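The Wednesday Soup

When Aino Kettunen came to teach cooking at the school in Pukcombe, she brought two knives, one apron and a suitcase of clothes that were too warm. The kitchen had five stoves. Four of them worked. The fifth made a clicking sound and then stopped, like a person who wants to say something and changes his mind.

Her first class was on soup. She had written the plan in the evening, in her room above the bakery, and she had practiced the difficult words in front of the window. Simmer. Ladle. Colander. In the morning she said "colander" so carefully that a boy in the back row repeated it in the same voice, and everybody laughed. Aino laughed too, a little later than the others.

"What is your name?" she asked him.

"Poretti."

"Poretti, you will wash the leeks. There is sand inside. You must open them like a letter."

He washed them badly the first time. She sent him back to the sink and he washed them again, and she did not say anything about it. By eleven o'clock the windows were white with steam and the room smelled of butter. A girl named Saengthong, who had not spoken since the door opened, asked if she could put lime in hers.

"In leek soup?"

"My grandmother puts it in every soup."

Aino thought about the plan. There was no lime in the plan. She went to the cupboard and found one at the bottom of the basket, hard like a stone, and she gave it to the girl.

It was the best soup on the table. Aino tasted it two times, and then once more when the pupils were looking for their coats.

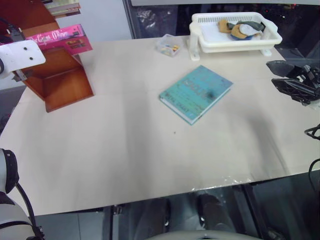
A book on the table

In February the letter came from Rurkham. The school there was bigger, with 200 pupils in the lunch hall every day and a real oven, and they wanted a teacher from the autumn. It was signed by Sointu Lahtinen, who had studied with her many years ago and who still wrote the letter S like a small swan.

Aino put the letter in the drawer with the tea towels. She took it out when she needed a towel, read it, and put it back. The paper began to smell of onions.

She told the class on a day when they made bread. She had not planned to tell them. The dough was resting and there was nothing to do for 30 minutes, and in the silence the words came out.

"Do they have stoves that work?" asked Poretti.

"I think so. All of them."

He nodded and looked at the fifth stove for a long time. After the break he came with a screwdriver from the workshop, lay down on the floor and put his arm in behind the oven door. Aino told him to stop. Then she switched off the power and told him to continue. Saengthong held the lamp for him and the others stood around with flour on their sleeves, giving advice.

The bread was ready before the stove was. They ate it standing up, too hot, with butter that ran down to their wrists. It was nearly two when Poretti said she could try it now.

Aino switched on the power and turned the knob. It clicked. It clicked again — and then there was a blue flame, very small on one side and very high on the other.

"It is not even," she said.

"No," said Poretti. "But you can make soup on it."

She took a pot from the shelf and filled it with water. Then she opened the drawer for a towel.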